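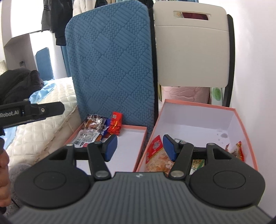 Gripper width jumps to closed while jaws are open (packet transfer task)

Product: Sevley, width estimator
Status: Resolved, follow-up open
Priority: High
Opened by: Todor Vasić
Opened: 18 September 2019
Linked: Fatora replay planner, "Plan aborts with grasp already held"

Summary

On the snack packet task the width estimator reports the gripper as closed, or nearly closed, in stretches where the jaws are plainly apart. It happens when the hand gripper goes in towards the left box with the blue cushion behind it. The raw video is fine. The width channel is wrong from the estimator onwards, and everything downstream believes it.

The task is moving packets between the two open boxes with the pink rims, one packet per episode. We have 33 episodes from this set-up. The estimator marks seven of them as containing a grasp before the gripper has reached any packet.

What I expected

Width stays near its maximum on the approach, drops when the jaws close on a packet, stays at packet thickness during the carry, and opens again at the release.

What I get

Width is good for the first part of the approach. Then it falls in a single frame to a value close to zero, stays there with some jitter, and jumps back. In the worst episode it stays down for 92 frames. The confidence value does not fall with it. If it did, I would filter on it and not bother you.

Effect

Fatora reads the drop as a grasp event, cuts the trajectory there, and then finds a second grasp with no release between the two. It aborts with "grasp already held". The episodes that don't abort are worse in a way, as they go through to training with a gripper command that closes on air.

Steps to reproduce

1. Import the packet transfer set with the default profile.
2. Run width estimation with debug masks switched on.
3. Open any of the seven flagged episodes and scrub to the approach over the left box.
4. Compare the left pad mask with the video.

Already tried

Restarted the import from the raw files. Same result, same frames.
Recalibrated the open and closed positions for the gripper. The numbers shift very slightly, and the jump is still there.
Turned off temporal smoothing. The edges of the drop get sharper.
Ran the older estimator from the May build. It has the same fault in fewer episodes, but it is noisier everywhere else, so I can't go back to it.

Comment, support desk

Thanks, that's a clear report. Please attach the debug masks for the worst episode and the profile file you used. Could you also confirm whether the width channel is wrong over the right box too, or only over the left?

One thing to rule out first: if the time offset between video and pose is wrong, Fatora can place a real grasp too early. It would not explain the frames at near zero, but it could explain some of the seven.

Comment, Todor Vasić

Masks and profile attached. The time offset is fine. I checked it by comparing the hand motion in the video with the pose channel at the start of each flagged episode, and they line up.

Over the right box I see no drops at all. The background there is the pale inside of the box, and both pad masks come out clean.

Over the left box the right pad mask is also clean. It is always the left one. The mask starts on the pad, then leaks into whatever is behind it. Looking through the frames by hand, there are two ways it goes wrong. In the first, the mask picks up the dark blue wrapper standing near the left pad and the two become one blob. In the second, it picks up the cushion above the packets, and the blob becomes enormous.
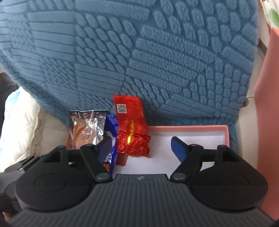
The estimator takes the centre of each blob and measures the distance between the two centres. With the wrapper joined on, the left centre moves towards the middle and the width comes out too small. With the cushion joined on, I'd have expected the frame to be rejected on area. It isn't.

I also noticed that the cushion doesn't come through the mask as one solid piece. The raised pattern breaks it into many small pieces with gaps between them. My guess is that the area check is done on each piece and the joining is done afterwards, so the total never gets checked.

Comment, support desk

Your guess is right. The order in the code is: threshold on colour, drop pieces that are too small or too large, close the gaps, take the centre of what remains. A large plain blue surface is thrown out at the second step. A large blue surface with a raised pattern gets past it as pieces and is joined up at the third. We hadn't tested against a textured background in the same colour as the pads.

The confidence value is worked out from how well the colour inside the blob matches the pad colour. A blue cushion matches well, so confidence stays high. That is a design fault and I've raised it separately.

As a stopgap, please try the following in the profile:

pad_search: region
pad_region_margin: 10
pad_area_check: after_close
reject_on_merge: true

The first two lines limit the search to the area the pad can physically reach, as seen from the camera, with the margin in pixels. The camera is fixed to the gripper, so the path of each pad in the picture is always the same curve. The third line moves the area check to where it should have been. The last one marks a frame as unknown if the blob changes shape suddenly, instead of giving a number.

Comment, Todor Vasić

Ran all 33 episodes with those four lines. The cushion cases have gone completely. The wrapper cases are better but still there: the wrapper stands inside the region the left pad can reach, so limiting the region doesn't help when the two overlap.

With reject_on_merge the worst episode now shows a gap of unknown values where the drop was. Sevley is happy with that. Fatora is not. It treats unknown as zero, so I'm back to "grasp already held" for a different reason.

Could the planner hold the last known width over a gap? I can patch it locally but would sooner not carry a patch.

Comment, support desk

Fatora has a setting for this, though it isn't in the manual yet. In the planner config:

width_gap_policy: hold
width_gap_max: 10

The second value is in frames. If the gap is longer than that, the episode is set aside for review and not planned. I would leave it low. Holding the width through a long gap can hide a real grasp, and on this task the real grasp happens in the same place as the gap.

For the wrapper itself we'd suggest using the pad outline as well as its colour. The pads have a dark rim, the wrapper has printing, and an edge template from your calibration clip ought to separate them. It is slower. Switch it on with pad_model: outline and rerun calibration once so that it has a template for each pad.

Comment, Todor Vasić

Calibration rerun with the outline model. Some notes, in case they help whoever has this next.

The template for the right pad came out well the first time. The left one had to be redone, as I'd recorded the clip with the gripper pointing at the cushion and the tool learned part of the cushion edge as if it were the pad. I pointed it at the plain white wall and the second attempt was good. The calibration page should say to use a plain background that isn't the pad colour.

Processing time has gone up noticeably. Acceptable for a set this size. For the bigger kitchen set it would need to run overnight.

Results with the outline model, the four profile lines and the hold policy:
No early grasps in any of the seven flagged episodes.
No "grasp already held" aborts.
One episode set aside for a long gap. I looked at it and the left pad is hidden behind a packet there, so unknown is the correct value.
Width during the carry looks the same as before, within the jitter.

I also reran the Luvex and Bhat sets with the new profile to check that nothing else had moved. Luvex is unchanged. Bhat lost a few frames at the start of each episode, where the gripper comes up from below and the light is poor. I've put the old profile back for Bhat only.

Comment, support desk

Good to hear. Leaving Bhat on the old profile is fine. The outline model needs a visible rim and falls back to unknown in dark frames.

Changes going into the next Sevley build:
Area check moved to after gap closing, for all profiles.
Confidence will include blob shape and position as well as colour.
A warning at import if a large part of the background matches the pad colour.
Calibration page updated with Todor's note about the background.

For Fatora, unknown width will no longer be read as zero, whichever gap policy is set. That one was a plain bug.

Comment, Todor Vasić

Fine with all of that. Could the import warning name the episodes it applies to? A single line for the whole set would have sent me looking through everything.

Also, please keep pad_area_check as a setting for one more build even if the default changes. Our import scripts set it explicitly and will fail on an unknown key.

Comment, support desk

Both agreed. The warning will list episode names, and the key stays for one build with a deprecation notice in the log. Closing this as resolved. The confidence work continues under the follow-up ticket, and Todor has been added as a watcher.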